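Chapitre 4
Le poste change, le métier aussi : l'automatisation vue depuis l'atelier

Objectifs du chapitre
Distinguer tâche, poste et métier.
Repérer ce qui part vers la machine, ce qui reste, ce qui apparaît.
Lire un planning avant / après.
Notions : tâche résiduelle, surveillance, reprise en main, polyvalence, charge mentale.
Prérequis : chapitre 3 (le temps prescrit et le temps réel).

Pour entrer dans le sujet

Jendileo. Cuisine centrale, 45 salariés, deux équipes. Repas livrés à des résidences et à quelques entreprises. En novembre, la direction annonce l'arrivée de bras automatisés dans les petites cuisines d'étage, celles où l'on remet en température et où l'on range. Fournisseur : Zakden. Projet baptisé Virlow en interne, personne ne sait trop pourquoi.

Première étape, pas de machine du tout. Un modèle 3D de cuisine, îlot, réfrigérateur, rangements. On y fait tourner le bras, on regarde les gestes, on discute. Les salariés sont convoqués par petits groupes, 40 minutes par séance. Certains viennent pour voir, d'autres pour râler, beaucoup pour les deux. Et c'est là que ça devient interessant pour nous : devant le modèle, les gens se mettent à parler de leur travail. Où on pose la poêle en attendant. Par quel côté on passe quand la collègue ouvre le frigo. Rien de tout cela ne figure dans la fiche de poste.
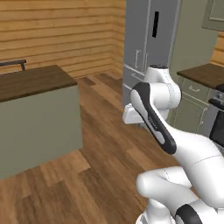 Que devient un poste quand une partie de ses tâches est confiée à une machine ?
Il se recompose : les gestes répétitifs diminuent, mais la surveillance, la préparation du plan de travail et la reprise après incident prennent leur place, souvent sans être nommées ni comptées dans le temps de travail.

Retenir ce point, il reviendra dans tout le chapitre. Une tâche supprimée ne libère pas forcément le temps qu'elle occupait. Il y a ce qu'il faut faire avant (dégager, ranger, vérifier que rien ne traîne) et ce qu'il faut faire après. Les ergonomes parlent de tâches résiduelles. Le mot est trompeur, on croirait des miettes.

Document 1. Extrait du relevé établi chez Jendileo

Tâches listées pour le poste d'agent de cuisine d'étage : 59.
Tâches jugées transférables au bras : 29.
Tâches nouvelles : pas encore chiffrées à la date du relevé.

La troisième ligne est la plus importante. Elle est vide. Question classique en entretien d'embauche côté méthodes, d'ailleurs : qui remplit cette ligne, et quand ? Chez Jendileo, réponse provisoire, les équipes elles-mêmes, sur une feuille accrochée près du vestiaire. Au bout de deux semaines la feuille était pleine des deux côtés. Nettoyer autour du bras. Attendre qu'il finisse. Expliquer au remplaçant. Remettre l'objet au bon endroit pour qu'il soit saisi.

Saisir, justement. Pour un agent, prendre un objet par sa poignée ne demande aucune réflexion. Pour le concepteur, c'est un angle, un écartement, une approche. Le geste banal devient un objet de négociation entre l'atelier et le bureau d'études : faut-il changer la machine, ou changer la façon dont les gens posent les choses ? Dans la pratique, on demande très souvent aux gens de s'adapter. C'est moins cher. En apparence du moins, voir section 4.3.

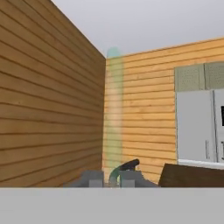 Une lectrice de la première édition nous a écrit que chez elle, chez Tagle, le plus dur avait été l'attente : rester debout à côté d'un bras qui travaille plus lentement que vous, sans avoir le droit d'y toucher, et rentrer le soir plus fatiguée qu'avant.

Remarque à prendre au sérieux. La fatigue de surveillance est réelle, mal mesurée, rarement discutée au moment de l'achat. On y consacre la section 4.2. Attention quand même à ne pas généraliser, l'effet dépend du rythme, du nombre de postes surveillés, et surtout de la marge laissée à l'agent. Peut-il arrêter la machine ? Faire autre chose pendant ce temps ? Refuser une reprise ?

Plan du chapitre
4.1 Tâche, poste, métier : trois échelles à ne pas confondre
4.2 Surveiller, attendre, reprendre la main
4.3 Le coût caché de l'adaptation
4.4 Former avant, pendant, après
4.5 Négocier l'arrivée d'une machine

Travail préparatoire (à faire avant la section 4.1)
Choisir un poste que vous connaissez, stage ou emploi d'été, ça suffit. Lister les tâches sur une page. Souligner celles qu'une machine pourrait reprendre. Puis ajouter en face, et c'est là qu'il faut passer du temps, tout ce que quelqu'un devra faire pour que la machine puisse travailer. Apporter la feuille en cours.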